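Gevdale marina to replace mooring chains before spring

Boat owners at Gevdale will have to move off their moorings for part of February while the harbor office replaces the ground chain under the inner rows. The work covers 71 swing moorings between the fuel dock and the old slipway. Outer row moorings and the floating docks are not affected.

Harbor manager Diệp Khương said the chain in the inner rows was last changed in full before the dock extension was built, and that divers found heavy wear on it during the fall inspection. The worst links were near the seabed, where the chain lifts and drops with each tide. Two moorings were closed on the spot and their boats moved to the visitor dock, where they are still lying.

"We could have patched it for one more season," Khương said. "The divers' report made that hard to defend. Owners pay for a mooring they can leave a boat on in a blow."

The contractor, Melier, will bring a work barge in from the north side and lift the chain one row at a time. Each row is expected to take 7 days, weather allowing. Owners will get a notice by email and a paper copy at the harbor office with the date their row has to be clear. Boats can go back on once the diver has signed off the shackles and the new pennant is in place.

Any boat still on its mooring at 8 a.m. on the first day of work will be towed to the visitor dock at the owner's cost. The harbor office said it will do this only after a phone call, and asked owners to check that the number on file is current. Several numbers tried in the fall were out of service. 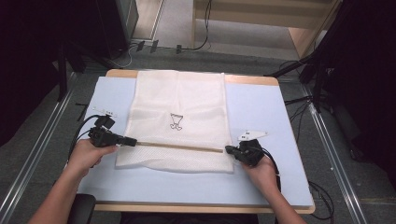
Temporary space has been set aside along the east wall and at the neighboring Châu boatyard, which has agreed to take boats up to 32 feet on its hardstand. There is no charge for the east wall. The boatyard will bill for the lift in and out, with storage free while the work is going on. Owners who had planned to haul out for bottom paint anyway may find the timing useful, though the yard has said it can't promise a slot with the pressure washer to everyone at once.

Space on the east wall will be given first to boats with an engine that doesn't run or with no engine at all. Rafting up will be allowed two deep. Shore power is available at the southern end only, and the posts there take the older style of plug, so owners who rely on a battery charger or a dehumidifier should bring an adapter. Anyone leaving a boat without power should check that the bilge pump battery will hold for the whole stay.

The harbor office is paying for the chain, the shackles and the labor. Owners remain responsible for everything above the swivel, including the pennant and the pickup buoy. Pennants that are less than two years old can be reused if they pass inspection. A new one fitted by the contractor will cost $71, and owners may fit their own as long as it meets the size listed in the mooring rules.

In all, 3,197 feet of new chain has been ordered. It is one size heavier than the chain coming out - a change the divers asked for after looking at how many larger boats now use the inner rows. The old chain will be weighed and sold for scrap, with the money going back into the harbor's maintenance account. Khương said she expected around $1,000 from it, depending on the price on the day.

Rates for the coming season have been set and will not go up to cover the work. The office plans to inspect the outer row next fall, and Khương said it was too early to say what that would show.

The Kimomari, the harbor's own launch, will run morning and afternoon trips for owners who need to reach boats on the outer row while the dinghy dock is partly blocked by the barge. The first trip leaves at 9 a.m. and the last one back is at 4 p.m. There is room for four passengers and a small amount of gear. Life jackets must be worn, and the launch will not run in fog.

A marked-up chart of the rows is posted in the window of the harbor office. Owners with questions about dates or temporary space can ask at the counter or leave a message on the office phone, which is checked twice a day through the winter.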